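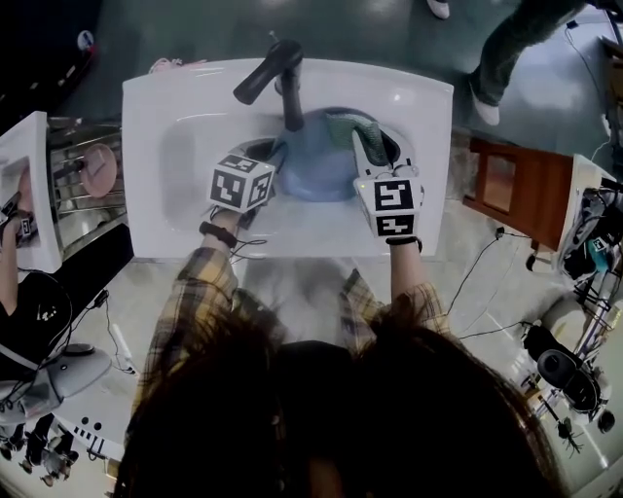
A hand-held gripper in use at the sink, holding a green cloth at a light blue bowl.

Pedura Hand-Held Gripper Sets
Supplied by Fundstead to colleges, laboratories and training centres

The Pedura set allows household tasks to be recorded by hand before a department commits funds to a robot arm. Each set comprises two grippers with marker cubes, wrist straps and cables. Arms and mobile bases are quoted separately.

Budgeting
Hire is charged at £580 per set per month, with a refundable deposit of £900. Purchasers should allow some £4,000 per set in the first year, including spare fingers and one service visit. Prices exclude VAT and delivery.

Planning the room
A minimum of 4 sets is advised where several stations are to run together. Sinks, tables and floor space should be agreed at the time of order — later changes to the layout may affect the delivery date.

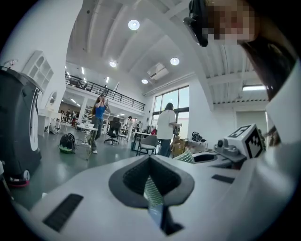 Pedura gripper with marker cube, in a large room with a mezzanine balcony.

Lead times
Orders received before the end of November are delivered in the same financial year. Replacement cubes and straps are held in stock.

Quotations
Written quotations may be requested from Najwa Boutros, Equipment Sales. Questions on room surveys should be addressed to Gemechu Yilma.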